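### 3.2 Materials and what counts as a used cup

Draft of 30 March 2021, still needs the Karkgate numbers checked agianst the sheet.

The study looks at paper cups after their first use as a cup. Not recycling rates, which have been covered well enough elsewhere, but the in-between stage - the days or months a cup spends on a desk holding something other than a drink. Earlier work on office waste mostly treats a cup as trash from the moment the coffee is gone. Our bin counts didn't fit with that. At the Lurska site, cups bought in and cups thrown out never matched in any week of the count, and the gap was always on the same side.

Three sites. Lurska (open-plan office), Karkgate (teaching rooms and a small library), Michiels (workshop and front desk). All three buy the same Stokitz single-wall cup, white, no print, so a cup from one site could stand in for a cup from another. Over the count period 1,954 cups were issued across the sites and 1,124 came back through the bins. The rest left the building, were still in use, or were missed by us. We can't split those three cleanly and don't try to in this section.

A cup was logged as "second use" if it stood upright on a work surface and held at least one dry item. Pens and markers by far the most common. Paper clips, tea bags, screws at Michiels. A cup with a lid on was left out, as was any cup with liquid in it, even if a spoon or pen was also standing in it. Stacked cups counted as one.

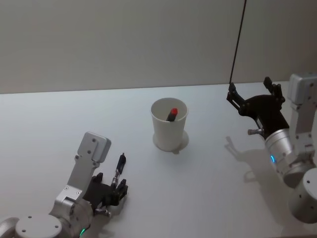

Single-item cups turned out to be a headache for the coding. A cup with one pen in it may be a pen holder or may just be where somebody dropped a pen on the way out. First version of the coding sheet asked for two or more items, and this threw away a lot of cups that the desk owners, when asked, called "my pen cup" without a second thought. We went back to one item and added a repeat visit. If the cup was in the same spot 10 days later, still upright, it stayed in the set. If not it was dropped.

Spot was judged by hand width, nothing finer. Cleaners move things. At Karkgate the tables are wiped every evening and cups get put back a little off from where they were, so anything stricter would have lost us most of that site.

Cup condition was scored on a four-step scale: rim round, rim dented, wall creased, base soft. Scoring was by eye and done by the same two coders at all sites. They disagreed mostly on rim round versus rim dented, and those two steps are merged in the results. Base soft was rare outside Michiels, where the front desk sits next to a sink.

Short interviews were done with 40 desk owners. Questions were kept plain - where did the cup come from, how long has it been there, what would make you toss it. Most could not say how long. Several guessed a few weeks for cups that had been in our log since the first visit, so self-reported age is not used anywhere in the analysis. The answers on tossing were more useful. Stains came first, then a creased wall, then simply moving desks. Wanting a "real" pen holder hardly came up.

**Figure 1.** White paper cup in use as a marker holder, white tabletop.

One weakness we should state here. People at Lurska knew about the count by the second visit, and a few cups were clearly kept on for our benefit (one had a note asking us not to take it). We left these in but flagged them. Taking them out shifts the Lurska share slightly and does not change the order of the sites.
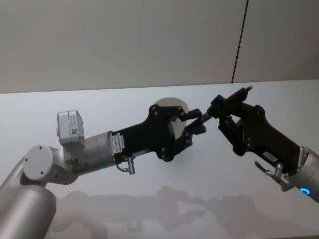
### 3.3 Bin counts

Bins were emptied by the usual crews and sorted by us the next morning. Cups were pulled out, flattened, and counted in stacks, then recounted by the second coder. Torn cups counted if more than half the rim was there. Sleeves and lids went in a separate tally and are not reported.

Michiels has one bin outside the building that we only learned of midway through March. Counts before that are low for this site, and we mark them as such in the table.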